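Garment handling cell: questions about the rules

Rafia Bukhari keeps this page. I get asked the same things every time a new group starts on the hanging task, so the answers live here. Where I think a rule is weak, I say so.

Who wrote the rules?

We did, mostly. The Zestix handbook has a chapter on handling soft goods and we borrowed its layout, but the chapter was plainly written by people picturing folded towels on a flat table. A shirt on a hanger behaves differently. The Pradis site had its own list, which ran to 143 lines. I have yet to meet anyone who had read all of it. We cut it to 40, and I would happily lose a few more.

Is there an official standard we should be following instead?

For the safety of people near the arm, yes, and your site safety lead has the documents. Read them before you read this page. For what counts as a good grip on a collar, I know of nothing that deserves the name. Suppliers will tell you their kit is "fully compliant" with good garment practice. Ask them for the title and the clause number, and wait.

Does following the rules make the data good?

It makes the data consistent. Whether consistent means good is a bigger claim, and I haven't seen it shown for our task. Tonular's sales material says that rule-checked recordings train better. It may be true, but the comparison they sent us used one kind of garment and one operator.

Where should the fingers close?

On cloth, clear of the hanger. Rule 4 says to pinch a gathered section so that both fingertips meet fabric, and to leave the hanger's shaft and hook free. People argue that gripping the hanger is quicker. So it is, and then you have recorded a different job.
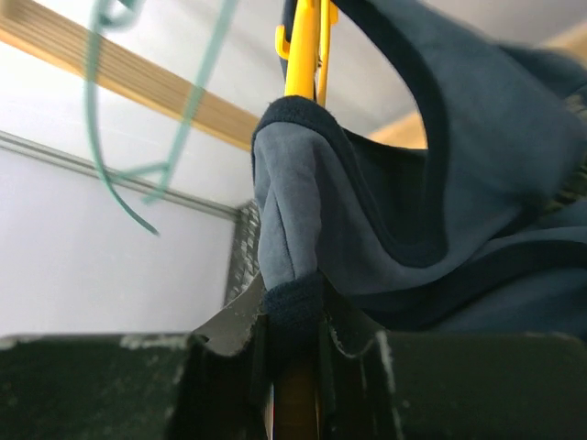 Pinch on the gathered cloth, with the yellow hanger above the fingertips.

Grips near a trim band cause the most disputes. A ribbed or doubled edge is thicker than the cloth beside it, and the old Pradis list banned touching it at all. We dropped the ban. In a tight bunch of fabric you often can't avoid the edge, and operators who tried were spending longer hunting for a clean patch than doing the work. The present wording is "avoid seams where there is a choice", and yes, I know that is vague.

What about other hangers on the rail?

Leave them. An early draft asked for an empty rail apart from the one garment, and the recordings looked lovely and taught us very little about a normal wardrobe. A spare hanger can sit close to the wrist camera as long as the fingertips stay in view. If it hides them, stop and start again.

Do colours matter?

The rules ask for a hanger that stands out from the garment. I went along with this because it helps the person checking the recordings afterwards. I don't accept the stronger version, that the system "needs" bright hangers. If it does, we ought to find out now, before someone hands it a black one.

When must worn fingertips be replaced?

When the grip surface no longer meets evenly, or when a worn edge snags a test cloth. Scuffs and pale scratches alone are allowed. Zamfir recommends changing the tips every 8 weeks whatever they look like. Zamfir also sells the tips. Check them at the start of each session, write down what you find, and use your eyes.

Can I nudge the garment by hand if it slips?

Only with the arm stopped and the recording ended. Mark the attempt as failed and keep the file. This is the one rule I will not bend on. Before we enforced it, almost 40 recordings in one batch had been tidied up by a helpful hand, and the success rate we reported in January was worthless as a result.

How is a recording checked?

A second person watches it at normal speed and fills in the sheet. The Tonular checker gives a score as well. Please don't treat that score as a pass mark. It is good at spotting missing video and poor at telling a held sleeve from a sleeve that happens to be near the fingers. Where the person and the checker disagree, the person's answer stands and the disagreement is noted.

Can I propose a change?

Yes. Send me the rule number, what goes wrong under the present wording, and recordings that show it. "Best practice elsewhere" is not enough, unless you can say where elsewhere is and what they measured.

Contact: Rafia Bukhari, Garment Handling Cell | © Garment Handling Cell, all rights reserved | Back to top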